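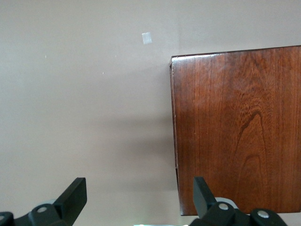

What do you put on an old varnished box so the grain comes back up?

A soft dry cloth first, then a thin wipe of paste wax, then a good long sit-down before you touch it again. Most of the damage I see comes from people skipping the sit-down.

Gallery > Timber > Boxes and small cupboards

We use cookies to remember which pages you've visited. Carry on browsing if that's fine with you.

Welcome to the boxes page, the least visited corner of this site and my favourite. The tables get the admirers. Boxes get asked whether they come in grey.

I'm fussy about reddish-brown finishes. Too glossy and the thing looks like a hotel piano, too dull and you might as well have used boot polish. What I want is enough shine to pick up the light along an edge, and grain that goes up in arches like a badly drawn flame. Sihan Yan calls these cathedrals, in the reverent tone he otherwise saves for pies. Run them upright if you can. Sideways they look like a weather map.

Then there are handles. I used to be a brass man. Jacobus Shezi talked me round to slim white metal bars one March, over a very long lunch, and I've been grudgingly fond of them ever since. A plain U shape, fixed upright on the side

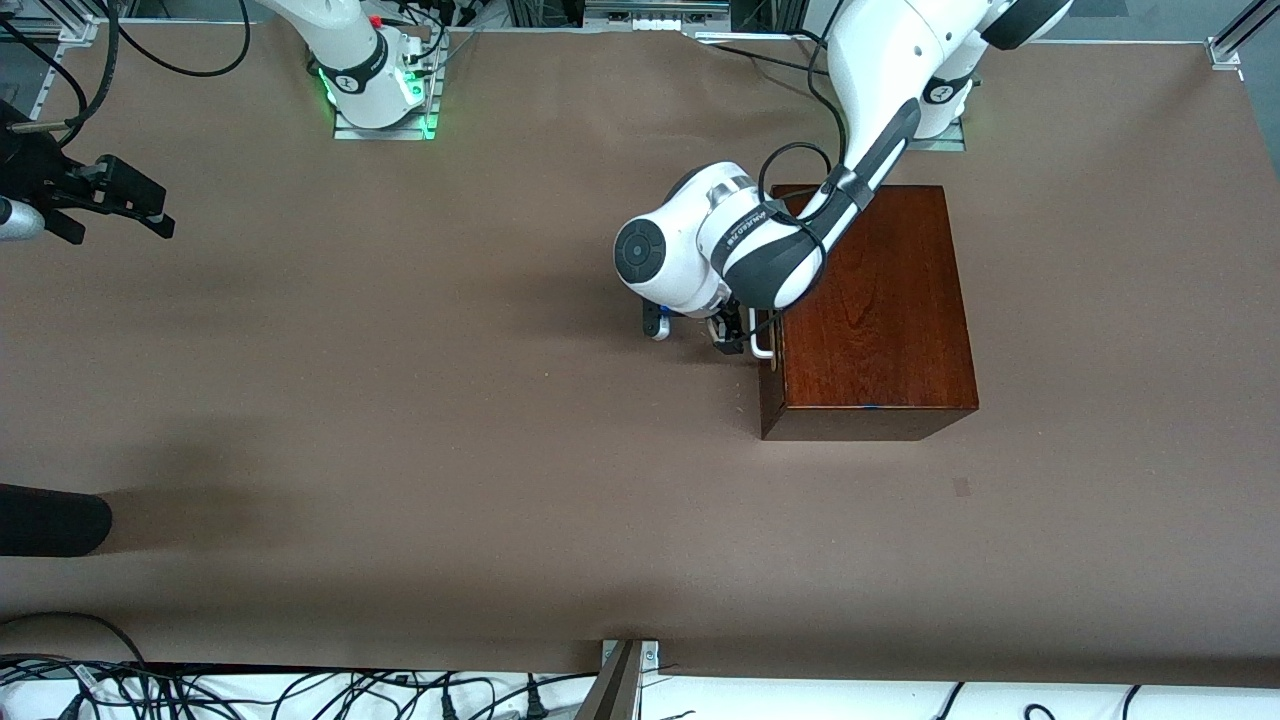
and not on the lid, where it would only get in the way of the cup of tea that ends up there regardless. White against dark timber is a bit much for some visitors. They're welcome to their brass, and to the polishing.

For the workbench I swear by smooth brown paper. It's cheap, it's kind to varnish, and you can write measurements on it and then throw them out by mistake – I've lost the sizes of a whole cupboard that way.

Prints of anything in the gallery are $48 unframed. Framing is extra, and the colour of the frame is your own affair.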